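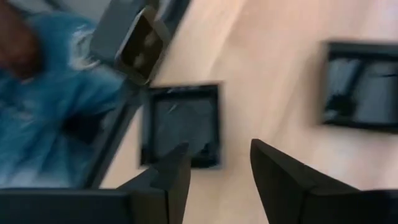

Re: [carkton-makers] Clearing the bench before the November swap
Sep 4, 2018

Declan Sutcliffe wrote:

> I have started putting the small stuff out flat on the wood table so
> we can see what we have before any of it goes in the bins. My idea is
> one layer only, nothing stacked, and everything black goes together
> because it is nearly all from the Gronach lot anyway. Once it is
> spread out we label it and box it by color. I think 2 evenings will
> do it. Any objections?

Yes, a few, though I'm not against doing it.

Sorting by color is how we got into this state. The last time we did it, at Cosgrove, we ended up with a box marked BLACK that held 100 things with nothing else in common, and I was the one who went through it looking for a single end cap. Two flat black squares can look the same from across a table and be no use in each other's place. One has a glossy face, one is dull, and the person who needs the dull one will take the wrong one home.

I also don't believe the part about it all being Gronach. Some of it came from Palon, and I know that because I carried it in. The old stock list has 1,545 lines and I would bet a decent lunch that half of them don't match anything we still own. If you plan to label from that list, please don't. Write down what the piece is and how big it is, and put a question mark if you can't tell. I would sooner see a question mark than a confident guess.

One layer on the table is fine by me. I like a pale top for this, dark parts show up well on it. But it only works if the table stays that way until we finish, and there's a class in there every week. Who is going to tell them to eat their sandwiches somewhere else?

As for 2 evenings, we said that last time and it took 5.

If you still want to go ahead, I can bring the shallow trays and a roll of the wide tape. Leave the things with rounded corners for me, please, I have a fair idea where those belong and I'd like to check them against the drawer in the back before they get boxed.

Has anyone asked Carkton whether we're getting the second shelf or not?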